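Potum Kitchen Fittings — Customer Support
Ticket: worktop, dull rings and sticky patches
Status: closed
Opened: Saturday, April 20, 2019

Customer's report

We had a Gambridge worktop in speckled grey fitted in March. It was fine for the first weeks. Now there are dull patches on it, mostly where we put plates down when we are dishing up. They show as rings when you look along the surface from the side, and some of them feel tacky. Washing-up liquid and a sponge shift the tacky feeling for a day, then it comes back. The shine has gone in those places.

We cook noodles and rice most nights and a fair amount ends up on the worktop. I have not used bleach or a scouring pad. I have been using a spray polish, Bridell, after wiping down.

Reply from support

Thank you for the details. Please stop using the spray polish for now. It leaves a film, and starch from noodles or rice will stick to a film more readily than to bare stone. Then try this on one patch only:

Mix 2 teaspoons of washing-up liquid into a litre of warm water.
Lay a soaked cloth over the patch and leave it for 30 minutes.
Wipe off, rinse with clean water, and dry with a tea towel.

Do not scrape with a knife, even a plastic one. Let us know whether the ring is fainter, the same or worse.
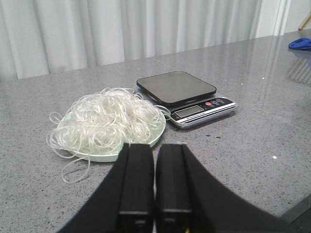 Customer's update

Tried it on the patch nearest the hob. The tackiness has gone and the ring is fainter but I can still find it. There was a greyish smear on the cloth. Should I repeat it, or is the stone marked?

Reply from support

Repeat it up to 4 times on the same patch. A smear on the cloth suggests the film is still coming away, so it is too early to call it damage. If the ring is unchanged after that, we will send someone from Semple to look at the surface. There is no charge for the visit while the worktop is under guarantee.

For everyday use, pick up spilt strands before they dry. Dried starch needs soaking, and rubbing at it dry only spreads it.

Customer's update

Done twice more. The ring by the hob has gone. I have since done the others the same way and they have come up too, apart from one small dull spot near the sink — I can live with that. No visit needed. The polish has gone in the bin.

Reply from support

Glad to hear it. The spot by the sink may be limescale, which needs a different cleaner, so please open a new ticket if it grows. Closing this one.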